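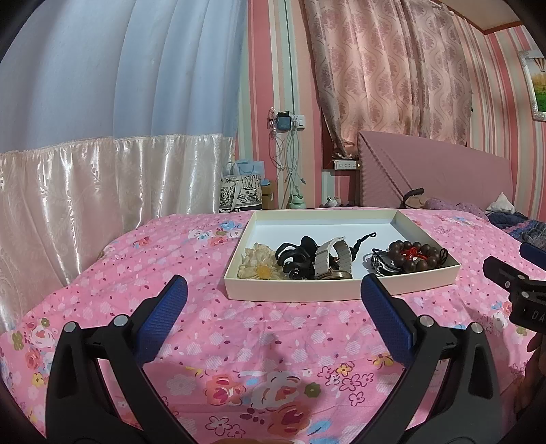 Una tapa de cartón blanco sobre la colcha rosa de flores.

7 de junio de 2025
Por el equipo de Lovbridge

Buscamos compañeros de ruta para el viaje de otoño, de Sketau a Grønli

Llevamos todo el invierno con los mapas extendidos en la mesa de la cocina, discutiendo si merece la pena dar el rodeo por la costa (sí, la merece) y si se puede dormir en Brondell fuera de temporada sin acabar en el único hotel caro del puerto (también se puede, pero hay que llamar antes). Ya tenemos el recorrido cerrado y nos falta lo mejor, que es la gente. Así que abrimos la convocatoria para participar en el viaje con el que vamos a preparar la próxima guía de Lovbridge, la de carreteras secundarias y trenes lentos.

Para quien no nos conozca todavía: hacemos guías pequeñas, de bolsillo, escritas por viajeros corrientes que han dormido en los sitios que recomiendan. Nada de listas sacadas de otras listas. La manera que hemos encontrado de hacerlas es viajar en grupo, tomar notas cada uno a su modo y juntarlas después, y os aseguramos que lo que apunta una maestra jubilada que pregunta por todas las panaderías se parece muy poco a lo que apunta un estudiante que solo quiere saber a qué hora pasa el último autobús. Las dos cosas nos hacen falta.

El recorrido

Son 1.951 kilómetros en total, contando el desvío a los lagos, y los haremos en tres etapas con descansos largos entre una y otra. La primera va de Sketau a Brondell, casi toda en tren regional, con asientos de los antiguos y ventanillas que en algunos vagones todavía se bajan. La segunda es la de la costa, en furgoneta, parando mucho y sin conducir nunca de noche. La tercera sube hacia Grønli por el interior, entre bosque y pueblos muy separados unos de otros, y ahí combinaremos furgoneta y autobús de línea según el tiempo que haga y las ganas que nos queden.

No es un viaje deportivo. Habrá paseos, alguna cuesta y más de una escalera con la maleta en la mano, pero quien camine una tarde tranquila sin problema puede venir. Lo que sí pedimos es paciencia, porque en los viajes lentos se espera bastante: al transbordador, a que abra la oficina de turismo, a que escampe. A nosotros esas esperas nos gustan mucho y de ahí han salido algunas de las mejores páginas que hemos publicado, pero entendemos que no son para todo el mundo.

A quién buscamos

El grupo será de ocho personas, además de quienes vamos de la editorial. Nos encantaría que fuera variado en edades y en costumbres. No hace falta haber publicado nada, ni tener un blog, ni saber hacer fotos bonitas. Sí hace falta escribir un poco cada día, aunque sea media página con mala letra, y estar dispuesto a que otra persona la lea y os haga preguntas. Nos vendría de maravilla que alguien del grupo tuviera carné de conducir y experiencia con furgonetas, y también alguien que se maneje con los horarios de tren, que en el tramo de Sketau tienen sus rarezas (hay un enlace que solo funciona si se avisa al revisor).

También puede apuntarse gente que viaje con dieta especial, con poca vista o con una rodilla delicada. Contadlo con calma al escribirnos y vemos juntos qué etapas os convienen. Se puede hacer el viaje entero o solo una etapa, aunque a igualdad de condiciones daremos preferencia a quien venga a todo.

Lo que ofrecemos y lo que os toca poner

Pagamos el alojamiento en habitaciones dobles, los billetes de tren y de autobús, el combustible y el transbordador. Al terminar, cada participante recibe 500 euros por sus notas, además de su nombre en la guía y unos cuantos ejemplares para regalar a la familia. Las comidas corren por vuestra cuenta, salvo la cena de bienvenida en Sketau y la de despedida en Grønli, a las que invitamos nosotros con mucho gusto. El viaje hasta el punto de salida también lo paga cada uno, lo mismo que el seguro, que es obligatorio y del que os pediremos copia antes de salir. 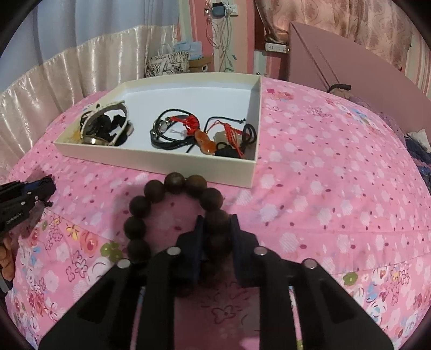 El equipaje merece un rato de conversación, porque es donde más se equivoca la gente, nosotros los primeros. Una maleta mediana o una mochila por persona, y una bolsa de mano para el tren; la furgoneta no da para más. Ropa de abrigo por capas, calzado ya domado, un impermeable de verdad y una bolsa de tela para la compra. Dormiremos en casas de huéspedes con las mesillas justas, y es facilísimo dejarse algo al marchar temprano: si sois de los que viajan con una pulsera de cuentas de madera, de esas grandes y oscuras, o con pendientes, o con el reloj de siempre, traed una cajita abierta de bordes bajos, dejadla encima de la colcha mientras recogéis y no la guardéis hasta el final. Los objetos de mucho valor, mejor en casa. Y dejad un hueco libre en la maleta, que en el mercado de Brondell venden unas mermeladas a las que no hemos sabido resistirnos ningún año.

Cómo es un día de viaje

Desayunamos juntos y sin prisas, repasamos el plan y nos repartimos por parejas. Una pareja mira alojamientos, otra visita lo que haya que visitar (un museo pequeño, un faro, la estación), otra se ocupa de transportes y horarios. A mediodía cada cual come donde quiera, y si el sitio es bueno, lo apunta con dirección y precio. Por la tarde nos movemos al pueblo siguiente o, los días de descanso, no hacemos absolutamente nada de provecho. Antes de cenar hay una hora de escritura. El móvil no está prohibido, pero esa hora la preferimos a mano.

Las parejas cambian cada poco para que todo el mundo acabe conociéndose. Si hay un roce, que en un viaje largo los hay, se habla en el desayuno y seguimos.

Cómo apuntarse

Escribid una carta o un correo a la editorial antes de que termine junio. Contadnos quiénes sois, qué etapas os interesan y un viaje que os saliera regular, con lo que hicisteis para arreglarlo (o para aguantarlo). Con una página basta, dos si os animáis. No mandéis currículum, por favor, que luego nos da apuro no leerlo entero. Indicad también un teléfono y las horas en que se os puede llamar.

Leeremos todas las cartas y contestaremos a todas, también a las que no entren esta vez. Con las personas preseleccionadas tendremos una llamada larga durante el verano y, si podemos cuadrarlo, un paseo en grupo para vernos las caras. Las fechas exactas de salida las enviaremos con la confirmación de la plaza, porque seguimos pendientes del horario de otoño del transbordador. Si alguien solo puede viajar en unas semanas concretas, que lo ponga en la carta bien clarito y arriba del todo.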